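《早安客厅》节目组周会纪要

时间:2019年9月22日
地点:Madanau演播大楼二层小会议室
主持:Esperanza Esteban
出席:Anselmo Esteban、Candela Lorente、Crescencio Cantero、Noémie Joly
记录:Candela Lorente

会议开始前Esperanza先给大家念了两封观众来信,都是夸上周四那期的,大家鼓了掌! 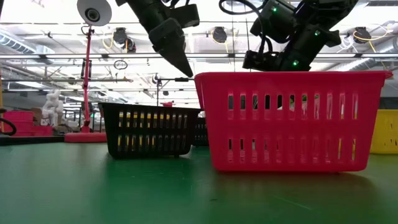

绿色台面,红、黑、黄三种颜色的篮子 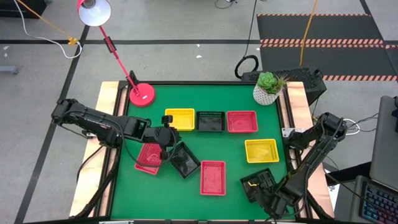 一、上周节目回顾

上周四的闲聊环节反响特别好。Anselmo和Noémie聊到各自搬家的经历,本来只留了四分钟,结果聊了将近九分钟,导播组没有切,事后看切了才可惜。节目播出后共收到观众留言3,542条,其中937条专门提到“纸箱里找到前任的毛衣”那一段。Noémie说她自己看回放时笑得停不下来,她妹妹也打电话来问那件毛衣到底还在不在。(还在。)

Crescencio提醒,闲聊超时之后,后面的烹饪环节被压缩,嘉宾的第二道菜没有做完就进了广告。他已经给嘉宾打过电话道歉,对方很大度,愿意下个月再来一次,把那道菜完整做出来。会议一致同意邀请,并且那天闲聊环节要严格收住。Anselmo当场保证,大家表示先记下来再说。

Candela补充:周二那期开场的声音偏小,前二十秒几乎只听得见掌声。音频组已经查过,是Noémie的领夹话筒开晚了,以后开播前两分钟由现场导演逐一确认。

二、关于主持人私人话题的尺度

这一项讨论时间最长,也讨论得最热闹。

起因是周三直播里,Anselmo问Noémie周末是跟谁去看的演出,Noémie愣了一下,把话题岔到了天气上。有几家娱乐网站写了稿子,标题起得很夸张,说两人“直播翻脸”。Noémie在会上说完全没有这回事,她只是没想好怎么答,而且跟她去看演出的是她的牙医,解释起来太长。Anselmo说他要是早知道是牙医,一定会追问到底。

Esperanza认为,观众喜欢这档节目,很大程度上就是喜欢两个人这种随口就来的劲头,不想因为几篇稿子就把聊天弄得像念稿。但家人、伴侣的事情,当事人不一定愿意上电视,节目要替他们想一想。

Crescencio提出一个办法:每天早会时,两位主持人各说一件“今天别问”的事,不用解释理由。Noémie很喜欢这个主意,当场就说了三件。Anselmo说他一件都没有,随便问。Esperanza提醒他,他是她弟弟,有些事她还是希望别在直播里讲,尤其是跟妈妈有关的。全场大笑。

决定:
从下周一起试行“今天别问”,试行到年底。
对外统一口径,两位主持人关系很好,节目不对标题党逐条回应。
Noémie可以自己决定要不要在节目里讲牙医的事。她说多半会讲。

三、嘉宾安排

Candela通报了接下来的嘉宾情况。

歌手组合Gustska已经确认,会在演播室唱两首歌,其中一首是还没发行的新歌。他们去年四月来过一次,那期气氛好极了,编导组的同事都很期待。经纪人要求采访不问解散传闻,Esperanza的意见是可以不主动问,但如果他们自己聊起来,主持人就自然接住。

电视剧《Lambert》的两位主演原定一起来,现在只能来一位,另一位档期撞上了外地拍摄。Noémie建议让没来的那位录一段视频,在采访中间放出来,给搭档一个惊喜。大家都觉得好,Candela去谈,视频不要超过60秒。

Crescencio推荐了一位66岁才开始登台的单口喜剧演员,他在Vasen剧场看过她的专场,回来以后跟谁都要讲一遍。会上放了一小段她的录像,Anselmo笑到把椅子往后滑出去一截。决定优先邀请,给她一个完整的单独环节,不跟别的嘉宾拼。

四、周年特别节目

节目的周年特别节目要开始准备了。Esperanza希望今年不要再做那种从头到尾的精彩回放,去年剪了好几个星期,播出来观众还是更爱看现场的部分。

几个想法先记在这里,不分先后:
请以前的两位常驻嘉宾回来,同台玩一轮老游戏。
让观众投票选出最尴尬的一刻,主持人必须在现场重演。Anselmo已经猜到是哪一刻,他请求不要重演,请求没有通过。
两位主持人互换座位做一整期。听上去简单,Noémie说她坐在右边就不会说话,所以一定很好看。
主题音乐请Gustska改编一版,Candela趁他们来录节目时问问。

Crescencio会把能做的和太贵的分开,下次会上带一个初步预算来。Esperanza请他先别急着把互换座位划到“太贵”里去,灯位要重调,但她愿意从别的地方省。

五、其他事项

开场咖啡杯上的旧台标请在周五前全部换掉,上周近景里还是拍到了一只。

Noémie下个月请两天假参加表姐的婚礼,代班人选由Esperanza联系,她心里已经有一个人,暂时保密。Anselmo问了三次,没有问出来。

观众来信以后每周在会上念两封,由大家轮流挑选,下周轮到Crescencio。

待办:
Candela:联系《Lambert》剧组的惊喜视频;确认Gustska的彩排时间。
Crescencio:邀请喜剧演员;与烹饪嘉宾定日期;周年节目预算。
Anselmo和Noémie:周一早会各带一件“今天别问”。Anselmo也要带。
Esperanza:代班主持。

下次会议仍在二层小会议室,时间不变。Noémie答应带她妈妈做的杏仁饼干。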